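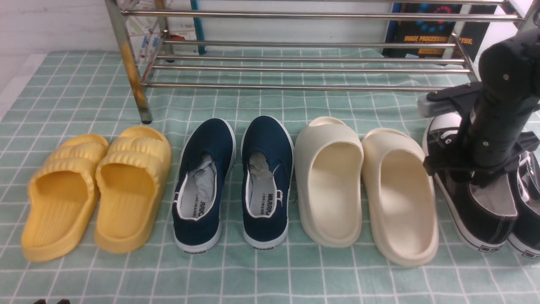
Shoes at the Door: An Interview with the Padari Residence Office
November 2023

Padari has 41 shared apartments and a single rule about footwear that applies to all of them: outdoor shoes and house slides are kept at the entrance, in pairs. The residence office spoke with the Cereck newsletter about how the rule is applied.

The office described the entrance as "the part of a home that is used most and cleaned least." Residents are asked to take everything off the rack at the start of each month and set it out in a row on a washable cloth before the shelves are wiped.

"Canvas shoes keep their shape better with paper in the toe," the office said. "We recommend plain tissue. Newsprint can mark a pale lining."

Foam slides require less attention. The office advises mild soap and a soft brush, particularly where the footbed is grooved, and drying away from direct sun.

Asked about high-tops, which take up more height on a shelf, the office replied that they belong on the lowest level. "Residents may arrange the other shelves as they wish."

The guidance was last revised in August. Printed copies are available at the front desk.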